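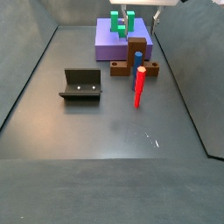

Figure 4.1 Green blocks set on top of a larger purple block.

Chapter 4
Who Decides What Gets Taught

At Drandness, a teaching college with around 2,000 students, the catalog lists 200 courses. A student reading it in May might assume that every course is taught every year and that the list was drawn up according to a plan. Neither is true. Courses enter a catalog one at a time, usually on the proposal of a single instructor, and most stay there long after that instructor has moved on. A catalog is a record of past decisions, and many of the people who made them are gone.

This chapter looks at how those decisions are made. Chapter 3 dealt with budgets and with the yearly cycle of hiring. We now turn to the curriculum itself: who may propose a course, who may approve it, and who may take it off the books.

In most American colleges, the faculty holds formal authority over courses and degree requirements. The administration controls rooms, salaries and the number of teaching positions. The two kinds of authority overlap more than the rules suggest. A department may vote to require a laboratory course for every major, but the vote means little if the dean will not pay for a second section. A dean who wants larger classes can get them without touching the catalog at all, simply by leaving a retirement unfilled.

The case of Jintana Boonchu, which we follow through the chapter, shows how this works. Boonchu joined the education department at Drandness to teach reading instruction. In her second year she proposed a seminar on classroom observation, capped at 20 students. Her department approved it in one meeting. The dean's office asked for a cap twice that size. The seminar was finally offered at the original size, on the condition that Boonchu also teach the introductory lecture – a course she had not been hired to teach.

No rule was broken at any point, and each office acted within its powers. The outcome still differed from what either side had asked for.

Section 4.1 describes the usual path of a course proposal. Section 4.2 takes up general education requirements, where departments compete most openly for enrollment. Section 4.3 compares Drandness with Marinescu, a larger school with 3,096 students and a central curriculum office.

Terms to know: catalog, section, enrollment cap, general education requirement, shared governance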